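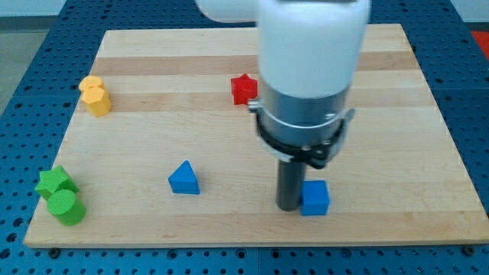 Helles Holz, bunte Klötzchen

Endlich ist er da, mein Ring! Ich hab ja schon im November rumgejammert, dass ich Omas alten Silberlöffel nicht ewig in der Schublade liegen lassen will (der mit den Ranken am Griff, viele von euch kennen ihn noch vom letzten Umzugspost). Jetzt sitzt er an meinem Finger, Größe 16 nach der alten Schablone von Timo Schmieder, und ich muss dauernd hingucken.

Timo hat seine Werkstatt in Irkden, gleich hinter der Bäckerei Buschmann, und biegt dort alles um, was man ihm an Besteck auf den Tisch legt. Ich wollte ursprünglich nur das Griffende haben, ganz schlicht. Er hat mich dann zu einer Gravur überredet: drei Buchstaben innen, Omas Initialen, in einer leicht schrägen Schreibschrift. Gute Entscheidung!!

Gewartet habe ich neun Tage, das fand ich völlig in Ordnung. Die Ranken sind etwas dunkel geblieben, das wollte ich so, poliert sah mir das beim Probestück zu neu aus. Ach so, und ja, man kann auch vergolden lassen, aber bei Silber von Oma? Nee.

Aus der Laffe, also dem runden Teil, macht er mir jetzt noch einen Anhänger. Da bin ich unsicher wegen der Kette: lang oder kurz? Schreibt mir gern was in die Kommentare, am Samstag fahre ich wieder hin.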